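Small Fixes: The Great Container Tidy

I gave up a June evening to sort out my food containers, and I'm still a little smug about it! Syafiqah Chin had been on at me for weeks to stop stacking them in one big leaning pile, so out came a white wire basket and off we went.

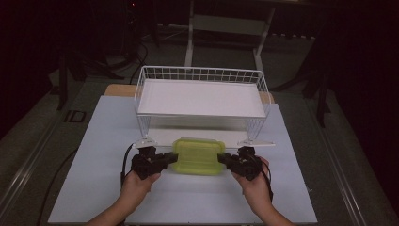 Lime green next to the wire basket.

My rule is pretty simple: if I can't find the lid in 30 seconds, the box goes out to the garage with the paint brushes. (Harsh, I know, but I had 5 bottoms from my Tinby days and not a lid among them.)

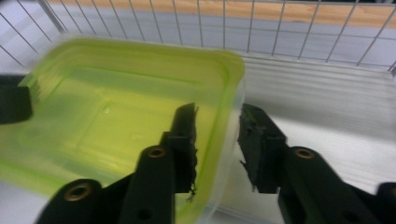 I've always been a sucker for bright kitchen stuff. Mom's was all beige, and I think I've been making up for it ever since. The yellow-green plastic really glows where the light comes through, and those rounded corners are so much nicer to wipe out than square ones.

Izzati Teoh wrote in to ask if I store mine with the lids on. I do for the ones I grab every day, like the clear one with the green snap-on lid. The rest get nested, with their lids standing up beside them. 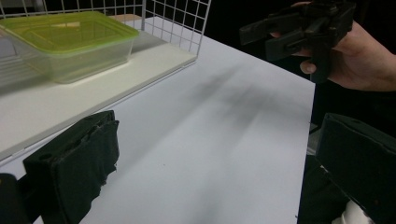

Next Time: The Spice Drawer

Mawar Latuheru is lending me her label maker, so send me your best spice tips before I get carried away with it.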